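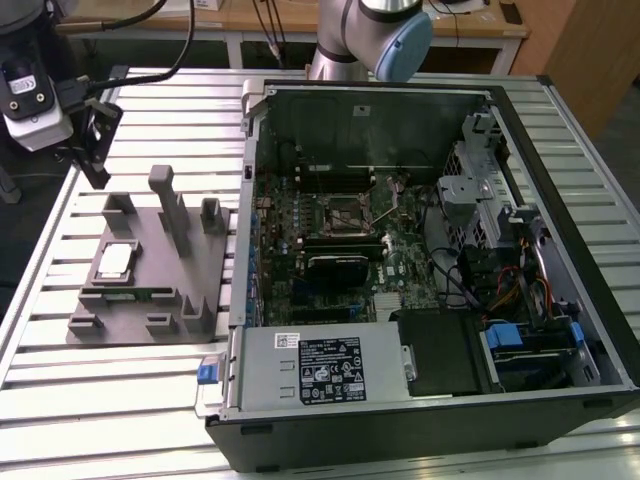
4. Changes in the Technicians' Work

4.1 Setting and data

The Prastgate site of Birwood takes in office desktops at the end of their lease, repairs or upgrades what can be resold, and strips the rest for parts. Before the robot cells were installed, each technician took a computer from the intake shelf and stayed with it until it was finished or scrapped. Technicians signed the work sheet with their initials, and the initials went with the machine to the test room.

Two cells were brought into use in April. They are known on the floor as Imik and Raju, after the names on the first work orders, and we keep those names in this paper. The cells handle processors and memory modules. Opening the case, removing the cooler, cleaning the processor, routing cables and closing up again remain with the technicians, as does every decision about whether a board is worth keeping.

Our material consists of the site's work log, with 1,923 entries for the study period, and interviews with the bench staff and both shift leads. Of the log entries, 1,189 concern computers that passed through a cell at some stage. The remaining entries were handled on the manual benches throughout and serve as our comparison. Field notes were taken by the second author, Amirul Mangundap, who sat at the benches on both shifts and did not take part in the work.

4.2 The task at the bench

A computer arrives at the cell with its side panel off and is laid flat on the bench. Parts that are to go in or have come out are kept on a printed fixture plate next to the case. The plate has a recess for the processor and a long slot for a memory module, so that the arm finds each part in a known position. The technicians load and clear the plate by hand.

The processor is the part that worried people most. On many of the boards that come through Prastgate the contacts are in the socket, and a processor set down at an angle can bend them. Before the cells, this was regarded as a job for someone with steady hands and at least a year at the bench. Figure 2 shows a gripper fingertip at the processor socket, with the finger just overlapping one edge of the processor inside its metal retention frame. There is little room at this point, and the technicians we interviewed often brought up the socket when asked what they would still prefer to do themselves.

Figure 2. Gripper at the processor socket, seen from the wrist camera. The memory slots at the upper right are empty.

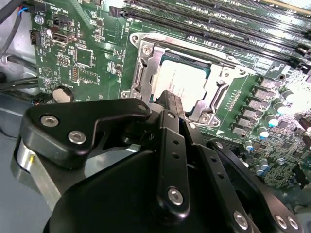
4.3 From doing to preparing

The clearest change in the interviews is in how people describe their day. Technicians on the manual benches talked about computers: a board with a bad slot, a case that would not close. Technicians at the cells talked about the plate, the lighting, and whether the case was lying square. One of them said that she now spent her morning "setting the table for it." Another said he liked the work better because his wrists no longer hurt by the end of a shift -- a point that three of his coworkers made as well.

Preparation was not counted as work in the old log. The sheet had a line for each part replaced and a line for testing, but none for placing the case or clearing the fixture. When the cells came in, the sheet stayed the same, and for the first weeks the cell technicians appeared to be doing less than the others. Lewis Forsyth, the day shift lead, raised this with the site office and had a line for setup added. He told us that the complaints about the cells dropped off after that, although some of the staff still considered the new line too coarse.

4.4 Responsibility for faults

Under the old arrangement, a bent contact found in testing went back to the person whose initials were on the sheet. With the cells this became unclear. A fault could come from the cleaning, from the way the processor was put in the recess, or from the placement itself, and the test room had no way of telling these apart. During the study, technicians at Raju began to write short notes on the back of the sheet about the state of the socket before the arm started. The practice spread to Imik, and on the evening shift it was adopted at the manual benches too.

Two technicians told us they wrote the notes mainly to protect themselves. The evening lead saw them as useful training material -- she kept copies of the clearer ones and went through them with new staff. Both uses continued side by side for the rest of the period we observed.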